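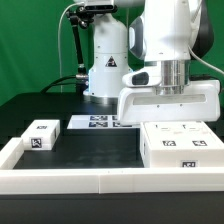
Dolores Calloway thinks we should have stopped after the first 100 picks. By then, she says, anyone could see the wide gripper was going to be a pain in tight spots, and the rest was just us being stubborn. Well, she's probably right! But I wanted the full 400 on the books before I wrote a word about it, so we kept going through most of August, and now I finally have some news to share.

The short version: we've picked the Joltska gripper over the Cendden one for the small arm at Drindwood. It wasn't a blowout. Both of them can grab a little block and set it down somewhere else, and both got tripped up by the same thing, a block pushed up close to the side of the tray. The Joltska just needed fewer second tries, and it was a lot easier to get the wrist camera calibrated with it on (the markers on the blocks and boxes help a ton, if you're setting up something similar).

What I didn't expect was how much the housing would matter. A long body hanging off to the side is fine over an open table, but put a tall box under it and you start planning every move around that box. I spent two whole evenings redoing approach angles with Arlo Blackwood, and I still flinch when it comes in low — old habit.

The Cendden isn't going in a drawer, by the way. Jalen Achterberg wants it for bigger parts, where its slower, firmer close should be a plus, and I'm happy to let him have it.

Next up is the controller. We have 2 to compare, and I'll be running the same block moves on both so the numbers line up with these. If you want the pick logs, drop me a note and I'll send them over once I've cleaned up the column names.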